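Troteleo 7: rights records for a small studio or gallery

Troteleo is a desktop program for keeping track of who owns what in a body of artwork: copyright, licenses granted, licenses taken, moral rights waivers, source material, and the paper behind each. The publisher is Cladell. I used version 7 from November on, with a set of 223 records moved over from a spreadsheet kept for the gallery at Drundulcombe. Most of the records are for collage, assemblage and photographs of assemblage, so nearly every work has at least one outside source that somebody might ask about.
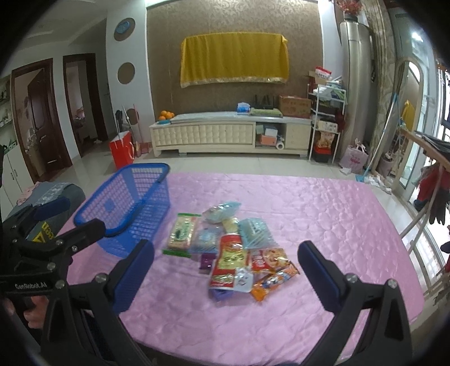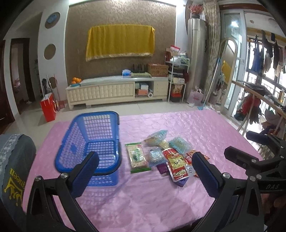

Blue basket and packets on a pink quilted cover.

Setup

Installation is plain. The program keeps everything in one folder: a database file, a subfolder for scans, and a log. No account is needed for a single user. A shared license lets several people open the same folder, but only one can write at a time, and the others get a read-only view with a gray bar across the top. In a small office this is tolerable. In a larger one it would not be.

The import tool takes comma-separated files and asks you to match each column to a field. It handled titles, dates, dimensions and edition sizes correctly. It did badly with our license column, which held free text such as "OK for catalog, ask re posters." Troteleo wants a license broken into grantor, grantee, rights, media, territory, start and end. Anything it can't parse goes into the note field and the record is flagged as incomplete. We ended with a long list of flagged records and cleared them by hand. I don't count this against the program. A license that can't be broken into those fields is usually one that needs a phone call.

Accented characters were another matter. Names with a č or a ć came through as question marks until I resaved the file with a different encoding. The import screen has no encoding setting and the manual doesn't mention one.

The work record

Each work has one main screen and five tabs: Authors, Sources, Grants, Moral Rights, Papers. The layout is dense but consistent, and the tab key moves through fields in a sensible order.

Authors handles joint works properly. You can list two or more authors, mark each as joint author, employee or commissioned party, and attach the agreement. If you mark someone as commissioned and attach nothing, the program displays a warning that the commissioning party may not own the copyright. That is the right default. Many galleries assume that paying for a photograph of a sculpture means owning the photograph, and the warning is worded clearly enough to send them back to the contract.

It also keeps the sculpture and the photograph of the sculpture as separate works, linked to each other. I have seen this done wrong in more expensive software. Two copyrights, possibly two owners, and a license to print the picture in a book may need both. In Troteleo the linked work shows up in a side panel, and a grant entered on one prompts you to check the other. The prompt can be turned off, and I left it on.

Sources

This tab is the reason to look at the program at all. Every outside element in a work gets its own line: what it is, where it came from, who is believed to own it, its status, and the basis for using it. Status choices are Public Domain, Licensed, Own Work, Unknown, and Relied on Fair Use.

Choosing the last one opens a worksheet with the four statutory factors, each with a text box, and a fifth box for anything else. There is no score. Earlier releases had a colored meter that added the factors up and gave a reading from low to high risk, and Cladell removed it in this version. The removal is an improvement. Courts don't add the factors like a column of numbers, and a green bar on a printout is a bad thing to have in the file when a letter arrives from the other side's lawyer.

The help text beside each factor is short and mostly careful. For the first factor it asks what the new use is for and whether that purpose differs from the purpose of the original, and it warns that new style or new meaning may not be enough where both works serve the same market. For the fourth it asks about licensing markets as well as direct sales. On the third factor the text is weaker. It says to "use no more than a small part," and that is neither the rule nor good advice for an artist whose work depends on showing a recognizable whole. I would want it to ask how much was taken in relation to the purpose.

Each box in the worksheet holds 2000 characters. That is enough for a working note and too little for a real analysis. You can attach a longer memo under Papers, but the attachment isn't tied to the factor, only to the work. Reports print the boxes and list the memo by file name.

One point of caution. The worksheet is dated when first saved and every edit is logged, which is useful if you want to show that the thinking was done before the work went on the wall. The same log will also show that it was done afterward. And nothing typed into the program by a gallery assistant is privileged merely because it deals with a legal question. The manual has a page on this, near the back. It belongs at the front.

Moral rights

The Moral Rights tab covers United States law in reasonable detail and everything else in one paragraph. For a work of visual art in the federal sense — a painting, drawing, print, sculpture, or a still photograph made for exhibition only, in a single copy or a signed and numbered edition of 200 or fewer — the program turns the tab on. For anything else it grays it out. The test works from the category and edition size on the main screen, so a wrong edition size gives a wrong result with no warning. I entered a print with an edition of 800 and the tab grayed out as it should. I then left the edition blank on a second print and the tab came on, as if the work were unique. A blank should produce a question.

Waivers are handled well. The form requires the work to be identified, the uses to be identified, and a signed paper to be attached before the waiver is shown as complete. It also treats the waiver as separate from any transfer of copyright or sale of the object, which people do mix up. There is a checkbox for works installed in buildings, with fields for the installation agreement and the owner's contact details. No reminder is attached to it. A building owner planning work on a wall has notice steps to take, and a gallery acting for the artist would like to keep the artist's address current for that purpose. The program could ask for this once a year and does not.

For artists working abroad, or whose works are shown abroad, the tab is thin. A free text field labeled "Other countries" is all you get. Anyone with serious exposure in France or Germany will need a separate file.

Grants and reminders

Grants are entered by medium, territory and term. The program warns of overlap when you enter an exclusive license that conflicts with an earlier one. It caught two conflicts in our records, both involving poster rights, and both turned out on reading the papers to be typing mistakes in the old spreadsheet.

Term reminders work as expected. Termination reminders are more ambitious: for grants made by an author, the program calculates the window for ending the grant under the federal statute and shows the earliest and latest notice dates. I checked several by hand and they were correct for ordinary grants. For grants covering publication, where the period may be measured differently, it uses the execution date only. The manual says so in a footnote. Treat the dates as a prompt to look, and do the calculation again on paper before sending anything.

Reports

There are three standard reports. The clearance sheet for one work is good and fits on one or two pages. The exhibition report gathers every work in a show and lists open questions first, in an order you can change. The full register is long and hard to read, with repeated headers and no way to drop empty fields.

Export is to comma-separated text or to a printable file. Attached papers can be exported in a folder with readable names. Leaving the program is therefore possible without much pain, and I tested this before moving the live records.

Compared with Pavlović

The usual alternative at this price is Pavlović, a set of forms and a ledger that runs inside an ordinary spreadsheet. Its contract forms are better drafted than the ones that ship with Troteleo, the consignment form especially. It has no audit log, no conflict check and no link between an object and its photograph. For a single artist who rarely borrows from others, Pavlović is enough and takes an afternoon to learn. For anyone whose work uses found images, the Sources tab decides the matter.

Faults not mentioned so far

Search does not look inside attached papers. Dates must be typed in full. The undo command covers the current field only, so deleting a source line by accident means retyping it from the log. On two occasions the program closed while scanning directly into a record; the record survived and the scan did not. Scanning to a file first and then attaching it avoids this.

Support answered my encoding question the next morning with a correct fix and no timetable for putting it in the program.

Verdict

Recommended for small galleries, estates and studios in the United States that deal with borrowed material and have someone willing to enter the records properly. Check edition sizes before relying on the Moral Rights tab, and have a lawyer read the fair use worksheets for any work that is going to be sold in quantity or put on a cover. Existing users of earlier versions should print their old meter readings, decide with counsel what the retention policy requires, and then upgrade.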